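Pacing and Regret: Split Times at the Arberg Schools Cross Country
Project report, sports science option
Algirdas Navickas

Introduction

Everyone who has run cross country has been told not to go off too fast. Everyone then goes off too fast. I wanted to find out what this costs over a hilly course, and whether our school team was any worse at it than the others. I declare an interest, as I run for the team and have blown up on Kallimlow hill more often than I care to put in a report.

Method

The course is two laps, with the hill near the end of each. I took lap times for 16 runners at the May meeting, using a stopwatch at the finish line and a clipboard borrowed from Mr Mägi. Two runners dropped out on the second lap and were left out of the results, though one of them had a great deal to say about the first lap. I worked out the difference between laps for each runner and compared it with finishing place. 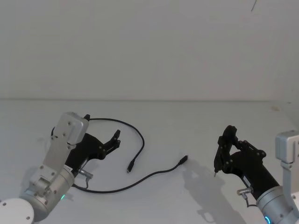
Fig. 1. Arms, grippers and black cable at the white tabletop.

Results

All the runners who finished were slower on the second lap. The winner slowed down least. The runner who led at the end of lap one, wearing new Plumia spikes and a look of great confidence, came home well down the field. Our team slowed more than the visitors did, and our captain has asked me to mention the wind. There was some wind. It blew on the visitors as well.

Discussion

A single race is thin evidence, and lap times hide whatever happened on the hill itself. A timing point at the bottom and another at the top would fix this, if anyone can be persuaded to stand up there. I would also like to ask runners beforehand what pace they plan to run, and compare it with what they do. My own plan was sensible and lasted as far as the first gate.

Handed in 2025-05-20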